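Home Papers Datasets Code Contact

4.2 Shadows and glare on the tabletop

I didn't expect lighting to eat most of August, but it did! We collected 482 block-stacking episodes for the Skonia policy and held out 40 for testing, and I kept going back to the failures because so many of them looked alike (glossy wood, a bright patch of glare, a big soft shadow from the arm). So we tried the cheap thing first and fed the network both views, fixed and wrist, with random brightness patches pasted over 200 of the training episodes. Figure 3 has one view of each kind.
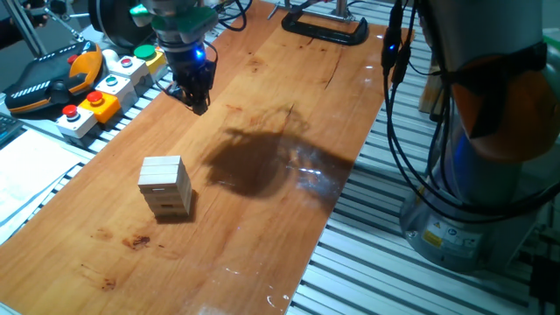
Figure 3. Fixed view, then wrist view. The arm's shadow falls on the wood in both.
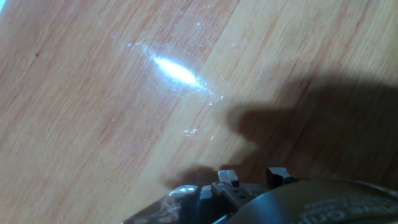
Dhanial objected that pasted patches never move with the gripper the way a real shadow does, and asked for a run with rendered shadows before we claim anything.

Contact | © Skomeck | Back to top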